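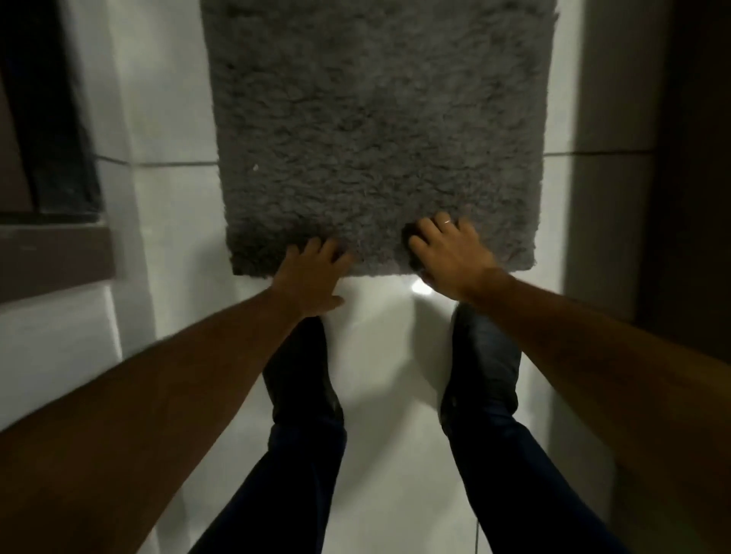
Bath mat, tiled floor, two hands: one of the household jobs on our list.

Equipment Planning Coordinator, Home Robotics
Skenley, Florby site. Full time, starting January

We're looking for someone who loves a good spreadsheet and isn't afraid of a bathroom floor! Skenley works on robots for ordinary housework, and next year we are fitting out a second test flat at Florby. Somebody needs to decide what we buy for it, when we buy it and what we can sensibly leave until later. We'd like that somebody to be you.

The flat will have a kitchen, a bedroom, a hallway and a proper tiled bathroom. Our task list currently runs to 87 household jobs, and each one has its own shopping list behind it. Take bath mats. A shaggy one behaves nothing like a flat woven one when you pick it up by the edge, so we need several kinds, plus spares, plus somewhere to dry them. Then there's the arm that will do the lifting, the fingertips it wears out, the batteries, the charging points and the service contract. It all has to fit in one budget, and we want that budget to make sense to people who weren't in the room when it was written.

What you'll be doing

Building the equipment plan for the new flat with Saadet Çınar, who runs the test programme
Getting quotes for arms, grippers, mobile bases and cameras, and comparing them over their whole working life (we've been caught out by spare parts before)
Looking after the household stock, which stands at 1,020 items and is only partly catalogued
Deciding with the engineers what to buy, what to hire and what to share with our Lolance site
Trying the jobs by hand now and then, so you know what you are buying for
Keeping a simple monthly forecast and telling us early when it starts to drift

What we'd like you to bring

Experience of buying or budgeting for equipment of some kind. Labs, workshops, hospitals, theatres and catering kitchens are all fine by us. You don't need a robotics background - Fulgencio Cortés came to us from hotel supplies and now writes our gripper specifications. You should be comfortable ringing a supplier to ask an awkward question about delivery times, and happy to explain a cost in plain words.

Some knowledge of import paperwork would be handy. So would a driving licence, as Lolance is a 50 minute drive and the bus is not good.

What you'll get

A friendly team, a real say in how the money is spent, and 85 per cent of the equipment budget still unallocated when you arrive. Flexible hours outside the morning meeting at 9.30. Training on the arms if you want it, and most people do!

How to apply

Send a CV and one page on a piece of equipment you bought, or wish you hadn't, to Remzi Öztürkmen at the Florby office. Interviews will include a short costing exercise and a look round the present test flat. Questions about the job itself can go to Saadet.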